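Site visit: Aguirre data collection floor, Brultlow

Our group toured the Aguirre site in July, mainly to see how demonstrations are gathered for Conora, the manipulation model the company trains in-house. The visit began at 9:30 a.m. in the control room and moved to the collection floor an hour later.

The floor holds 28 stations. Each is a white three-walled booth with a flat tabletop and two arms mounted at the front edge. Operators drive the arms through a leader pair of matching size, and every demonstration is stored with video, joint positions and gripper state. Task cards are issued at the start of a shift. The card in use during our stop covered round plates and a green tray, with a target of 428 accepted episodes.

Plate task, wrist camera and fixed camera

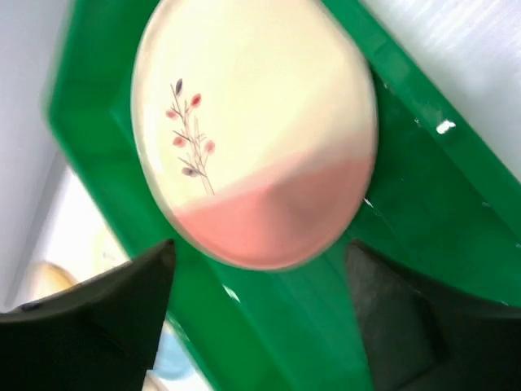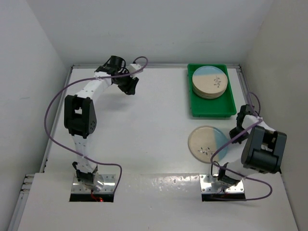 An episode on this card has a limit of 42 seconds. Overruns are kept but tagged, and the training team decides later whether to include them. Start positions are varied from a printed list, and operators are told not to correct a poor approach by resetting. A slow recovery is considered useful data.

Review takes place in Zolus, the site's labeling tool. Two reviewers see each episode independently and mark it accepted, rejected or partial. Disagreements go to the shift lead. The most common reject code at present is a dropped camera stream, followed by contact with the booth wall.

We asked about calibration. Wrist cameras are checked at every shift change against a target card, and the fixed camera only after a booth has been moved. One visitor thought the second interval too long. The staff replied that drift on the fixed mounts had been small, but had no plot available to show us.

The tour closed with the storage room and a short session on file formats. Slides are to be sent to attendees on request.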